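Matching funds on the Rimara grant

trustad, 23/02/2021
Has anyone read the state's new rules for the Rimara awards? Our department got 17 pages of them and I'm told the school has to put up 40 percent. In cash. I laughed, then I stopped.

mgasser
Faculty time used to count. We matched our whole first year that way, mostly with meetings.

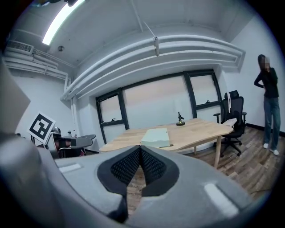

lacroix_m
Does donated equipment still count toward the match?

mgasser
Only if it's less than three years old and you have the donor's invoice. Check section 14.

trustad
Our donor was Oberholzer and the invoice is a handshake.

remo_b
I don't agree that it's a bad rule. Half the last round was "matched" with office furniture.

mgasser
Good furniture, Remo.

lacroix_m
Section 14 in my copy is travel. Are we on the July version?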